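Ferkora College of Further Education
Sport and Coaching Studies, Unit 7: Supporting the Apprentice Who Plays
Course handout
Last updated: May 16, 2019

Purpose of this handout

This unit concerns learners who combine a trade apprenticeship with part-time or semi-professional sport. It should be read before the June seminar, at which each group will present a weekly plan for one learner.

1. Hours and obligations

An apprentice is an employee first. Training hours agreed with the employer may not be exchanged for club training without written consent from both the employer and the college. Where a club requests release for a fixture, the request should reach the tutor at least 7 days beforehand. Requests made on the morning of a match will normally be refused.

Travel must be included when hours are calculated. In the case of Stondov Athletic, discussed in the first lecture, a single away fixture at Prelemer involved a return journey of 352 kilometres, and the learner was expected on site early the next morning. The plan drawn up for him had allowed only for the match itself.

2. Rest

Manual work counts as physical load. A learner who has spent the day lifting, kneeling or carrying should not be given the same evening session as a team-mate who has been seated. Coaches are advised to ask for a short work diary covering three weeks and to adjust the sessions accordingly. The Vondráček load sheet, used in Unit 5, may be adapted for this.

3. The evening before a fixture

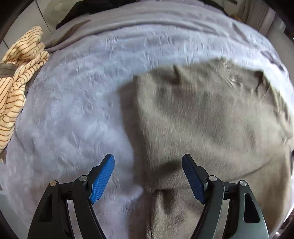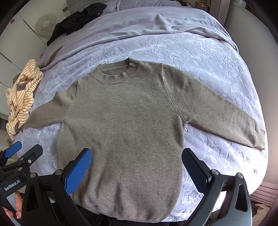
Preparation on the evening before a match should be brief and should follow the same order each time. The learner checks the meeting time, confirms transport and packs the kit bag before eating. Clothing for the journey is best laid out flat on the bed, as with the knitted sweater in the second photograph, where collar, cuff and hem can be looked over at a glance. Work clothing for the following day is set out separately. Learners living away from home may need to be reminded that laundry has to be finished by then.

4. Seminar task

Using the fixture list supplied, prepare a plan for one learner covering work, college, training, travel and rest. State which commitments are fixed and which may be moved. Submissions should not exceed 389 words, excluding the timetable.

Comments

Is the load sheet to be handed in with the plan, or kept by the group?

The fixture list on the course page still shows last season. Could it be replaced before the seminar?

Section 1 was useful. My employer had never been told about the notice period, and my club was asking for over three releases a month.

Contact: Sport and Coaching Studies office, Ferkora College | © Ferkora College 2019 | Back to top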